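Flakenlow Letter
Home | Past Letters | Kitchen | Desk | Swap Shelf | Subscribe

THE FRIDGE ITEM, AGAIN

Last month's letter ended with a short paragraph on where to put fruit, and it drew more mail than anything I've written about taxes, grief or the bus. So we're doing the fridge properly. Those of you who came for the book column will find it next time, when I've read a book.

The setting is a small room with a long white desk, and a tall refrigerator at the end of it. Plenty of you live with this arrangement. It's what happens when the kitchen runs out of wall and the study has an outlet to spare.

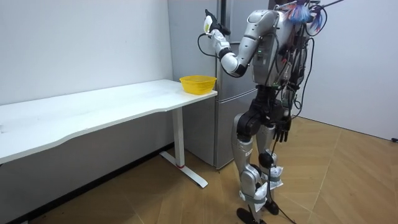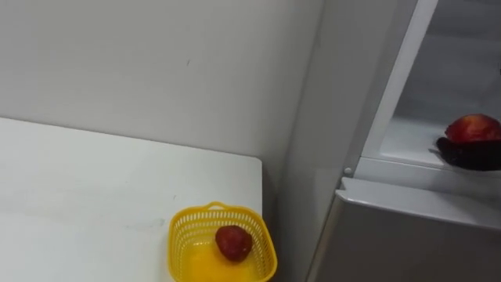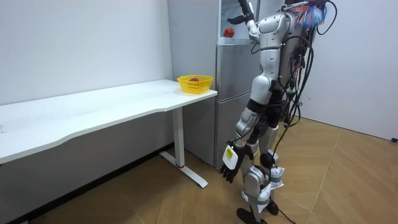 One corner, three times: the white top and the tall fridge. The strawberry-red fruit in the yellow basket is in the middle picture.

Let me start with the basket, as it does most of the work. A basket with holes in the sides is the best cheap thing you can own for a fridge. Mine is a Kesameo, bought on a Saturday in a shop that mainly sold mops, and I've been insufferable about it ever since. It rinses under the tap in one go. It drains. You can see from the side what's dying at the bottom, and you can't say that for the handsome stoneware bowl your aunt gave you, in which a peach can reach retirement age undisturbed.

Color matters more than I'd like to admit. I used to own clear bins, the kind that make a refrigerator look like a very calm laboratory, and I lost things in them constantly. Clear plastic on a white shelf under a white light is camouflage. Yellow you can find at six in the morning with one eye shut. A red berry on yellow practically files a complaint if you ignore it.

Now the method, such as it is. Unload to the table first. Everything you mean to put away goes onto the flat surface beside the fridge before you open a door, and the basket goes at the corner nearest the hinge or the handle, whichever you'll be standing by. I resisted this for years. My own system was to hold the door open with a hip and transfer groceries one by one from a bag on the floor, like a man bailing out a rowboat, while the motor groaned and the light judged me.

Go top shelf down. The high compartment is where small things vanish, so it gets dealt with while you still have patience. If you're on the short side, get the step stool out first and leave it out. I have a friend's old Jenden stool that folds flat and pinches anyone who folds it. Anything you can't see standing on the floor shouldn't live up there unless it has a very long shelf life or you dislike it.

Berries want a dry basket and a paper towel, and they want washing when you eat them. I know you've seen the vinegar bath. I've done the vinegar bath. I did it for 17 days one May with great ceremony and a colander in each hand, and my berries lasted a bit longer and my kitchen smelled like a pickle's funeral. You may feel it's worth it. I've gone back to eating them quickly.

Keep one basket for things that must be eaten next. This was a reader's idea and I've stolen it outright. Half a lemon, the last slice of ham, the single strawberry that everybody has been too polite to take. They all go in together and the basket goes at eye level. In our house it's called the departure lounge. It gets emptied before anything new is opened, in theory, and in practice somebody makes a very strange omelet.

A word on the desk side of things. If your fridge stands at the end of a desk, the desk will turn into a counter. You can fight this and you'll lose. What you can do is pick a stretch of tabletop at the fridge end and keep paper off it for good. I marked mine with masking tape until the household got used to it, and the tape has left a line that no product will shift. White tops show everything anyway. Mine has gray smudges I've been polishing since we moved in, and I've come to think they're load-bearing. Baking soda and a damp cloth will get the newer ones. For the old ones, try a lamp.

Leave a gap between desk and fridge, too, wide enough for a broom handle. I pushed ours up tight to gain a little room and spent a winter listening to the desk hum. A pen rolled in there during that period and I consider it gone.

The deep clean I do every 30 days if I'm feeling virtuous, and I've felt virtuous twice. Shelves out, warm water, a bit of dish soap, dry them before they go back. Pull the door seal open with a finger and look in the fold. I'm not going to tell you what I found in mine. The Pîrvu people sell a tiny brush for it and an old toothbrush does the same job for nothing, provided you tell the rest of the family which toothbrush.

Finally, magnets. Several of you wrote in to ask whether I keep a list on the door. I did, for a while. It had 100 items on it and became a sort of wallpaper. Now there's a scrap with whatever we're out of, and it says milk, because it always says milk.

Next letter: the drawer under the oven, and whether anything has ever been retrieved from it.

3 COMMENTS

cornerhouse
Departure lounge adopted here as of last night. We had olives, a boiled egg and some rice. I won't be describing dinner.

Tilt
Strongly disagree about clear bins. Mine are labeled, front and back. I would give up 1,000 yellow baskets before I gave up my labels.

mopshopregular
Does the Kesameo one come with a lid? Also I washed my berries ahead for years and never had a bad one, so maybe it's your colander.

Flakenlow Letter | Contact | Unsubscribe | Copyright Flakenlow, all rights reserved | Back to top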